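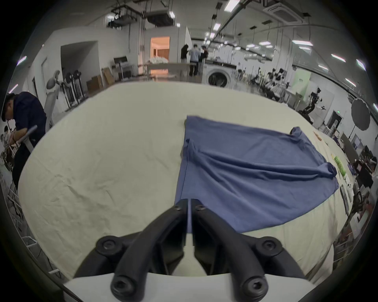
November, notebook 3, folding table

Morning spent on the blue T-shirts. Aim was to settle the laying-out step before anyone goes back to arguing about the fold itself. Ekene's note from last time says "flatten, then fold", which leaves too much open. Two people flatten the same shirt in two different ways and end up with different folded widths.

Working definition, to be used from now on:

Flat = body in one layer front and one layer back, both sleeves out, hem visible along its whole width. Creases allowed. Doubled cloth not allowed.

Rumpled = as flat, but with folds running across the body that can be pulled out from the hem without lifting the shirt.

Crumpled = anything else.

Most of what we have been calling flat is rumpled. I don't think this matters for the first fold, side to centre. It matters for the second, where a diagonal crease in the body gets trapped and the bottom edge comes out at an angle.

Hem pull. Take the lower hem near one side seam, draw it towards the near edge of the table, release, repeat at the other seam. Pulling from the middle of the hem is quicker but drags the body into a V and the side edges come in with it. Two short pulls are better than one long one. Past a certain point the whole shirt slides and nothing is gained.

Table cover. The cream cloth wrinkles, and its wrinkles print through a thin shirt enough to confuse the eye when judging an edge. It does hold the garment, though. On the bare top the Etton shirts skated about at the lightest pull. Pauline suggests clipping the cover under the table on the long sides and leaving the ends free. To try. The grey-green cloth on the second table has a tighter weave and may do better. No comparison made yet.

Shirt orientation. Neck away from the folder, hem near. Lightfoot's sheet has it the other way round and should be corrected, or at least struck through.
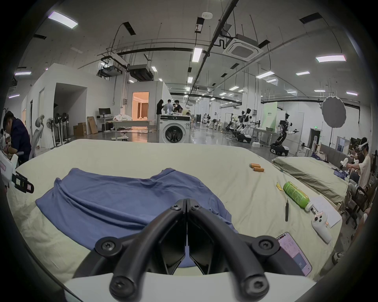
Blue T-shirt on the cream cloth, neck end away. Batteries and paper to the right.

Table clutter. The right-hand side has become a shelf. Batteries, a green bottle, a pen-like tool, papers, phone, all on the same cloth as the garment. When the cloth is tugged straight everything on it moves, and a sleeve laid out to full length can end up on top of something. Proposed: a tray at the far right for batteries and pens, bottles on the floor or elsewhere, paper on a clipboard. Ekene is in favour. Pauline wants the batteries off the table altogether and I agree with her.

Measurements. Folded width target stays as in the Skerkham list. Body width on the sample shirt, laid flat by hand and smoothed, 478 mm seam to seam. The same shirt laid rumpled came out 40 mm narrower. That is more than I expected and would account for most of the spread in last month's figures.

Washing. All shirts to go through once more before the next set, on the short programme, no softener. Softener makes them slippery and we lose the comparison with the earlier batch. Fidura labels to be cut out at the neck first – they curl after washing and hold the collar up.

To do:
Clip the cover, long sides only (Pauline)
Tray and clipboard (me)
Strike out orientation on the Lightfoot sheet (Ekene)
Repeat seam-to-seam width on the second table, same shirt, flat and rumpled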